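Last updated: 6 November 2021

I slept badly and got up before it was light. The rain had stopped, so I decided that today would be the day for the big table and for all the things that have been living on it since July. Bit-na says that a table is for eating and for letters, and that everything else is a guest who stays too long. She is right, but she doesn't have to share a flat with my papers.

First I took away the post. There was a letter from Malcolm Whiteley about the rent, which I had already answered, and 2 cards from Hae-won that I wanted to keep. The rest went into the paper bin. Then the cups, then the lamp, which I moved to the shelf by the window. I think it looks better there, although the wire is a little short and I must find the long one.

After this I washed the table top with warm water and a small spoon of soda, the way my aunt did it. I rubbed for a long time. White is a beautiful colour for a table in the shop and a difficult one at home. Every pen and every pan leaves its name on it. I was a bit proud when I stepped back, and then I saw what was still there, and I was less proud.

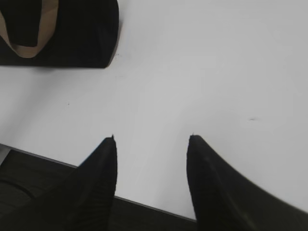 How do you get a dark mark off a white table without hurting the surface?
With a soft cloth and a paste of soda and a few drops of water, left for a short time and wiped off slowly, and never with the rough side of a sponge.

I wrote that down from Jomar on the telephone, because I always forget it and then I have to ask again. He worked for Tavares in the years when they still repaired furniture, and he told me about one customer in Festotthorpe who cleaned a good desk with sand. I will try the paste on the short streak first. The tiny dot on the other side I can live with.

The black bag with the tan strap is the next question. I put 45 pounds aside for a new one in the summer and then I spent it on shoes. The old one is still good enough for the train, and I have grown fond of the strap. Gun-woo offered to hang a hook for me beside the door, so that bags would have their own place and I would have no excuse. He asked for the height in centimetres and I had to say that I didn't know what he meant, from the floor or from the ceiling. From the floor, of course.

In the afternoon I walked to Atwood for bread and soda, as I had used nearly all of it. I came home with bread only. Tomorrow, then, the soda and the long wire.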